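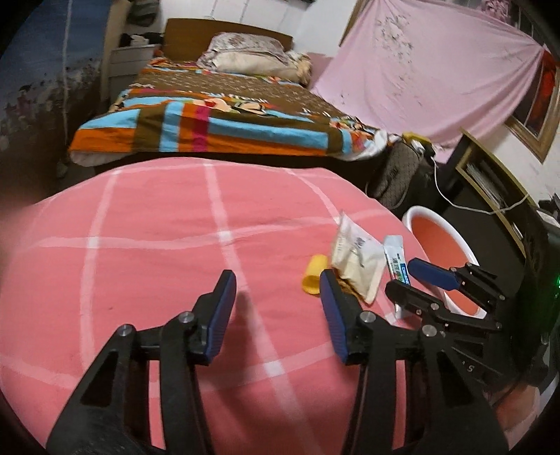
Table tidying set, small round table. README, first pass, will clean up later. The set covers one job: stuff left lying on a cloth after tea or a snack, and getting it sorted and off the table. Small items mostly. A yellow cup tipped over on its side, a crumpled white and cream packet next to it, a narrow white tube-shaped package with colored printing. Pink check cloth under it all. That kind of mess, nothing bigger. No plates, no cutlery, those are in the Kinholm set.

Version
0.3, 30 January 2023. Replaces 0.2, please delete 0.2, the item names were wrong in a bunch of places.

What's in it
items.csv - one line per item, with name, type, where it goes
layouts.csv - which items start out on the table in each layout
cloths.csv - cloth name, color, pattern, shape
notes.txt - free text, messy, read it anyway
pics/ - stills, 2000 in total
17 layouts, named by table and number (Custby-01 and so on). Layout names dont mean anything about difficulty.

Item types
cup - small cups only. Standing or lying down, both are fine, field is "pose".
packet - flat or puffed wrappers, sealed ends. Includes sachets.
tube - long narrow packages. Not round necessarily, just long and narrow.
dried - dried fruit slices and other loose dry bits.
other - anything we couldn't decide on. Try not to add to this.

Where things go
Cups go upright on the tray. Packets and tubes go in the Tai box, lying flat, printed side up if there is one. Dried slices go in the saucer, never in the box with the packets (crumbs). If a slice breaks, both halves count as one item.

Order of clearing: not fixed. Most layouts start with the packets. Cup last is common, it rolls. 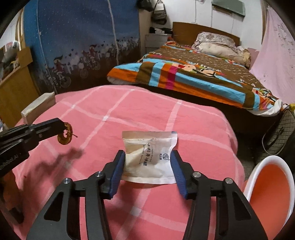
Packets are the fiddly part. They crease, they get turned sideways, and the print ends up running any which way. Field "turn" is the direction of the main print relative to the person sitting at the table: up, down, left, right. If there's no print showing, put "blank". Don't guess from the crimped ends.

Print on wrappers is not transcribed. Language field only: zh, en, mixed, none. We might add the full text in April, depends on who has time to read all of it.

Dried slices: the "hole" field is yes/no, for ring-shaped pieces with a hole through the middle. Stem bits stuck to a slice belong to the slice, don't log them separatly.

Cloths
Names in cloths.csv are by color then pattern. Pink check is pink-check, one entry, even though the lighter bands look almost white where they cross. Don't split it into pink and white. Wrinkles are left as they are, we don't iron and we don't straighten between items. If the whole cloth slides, stop and start the layout over.

Known problems
- "sachet" and "packet" were two types in 0.1, merged now. 3 rows still say sachet. Treat as packet.
- Small specks on the cloth are not items. Some old rows have them as dried. Ignore those.
- Some 40 rows have an empty "pose". Only matters for cups.
- Skakstead layouts use a different tray, deeper, so the cup position there is not comparable with the rest.
- Left and right in layouts.csv are from the chair side. In notes.txt they are from wherever whoever wrote it was standing. Sorry.

Adding a layout
Copy the last line in layouts.csv, bump the number, list items in any order. Use existing item names where you can. One new item = one new line in items.csv first, otherwise the check fails and the message it gives is no help.

Todo
lids for the cups
second saucer
rename notes.txt to something better
check the tube rows against the pics, several are listed as packet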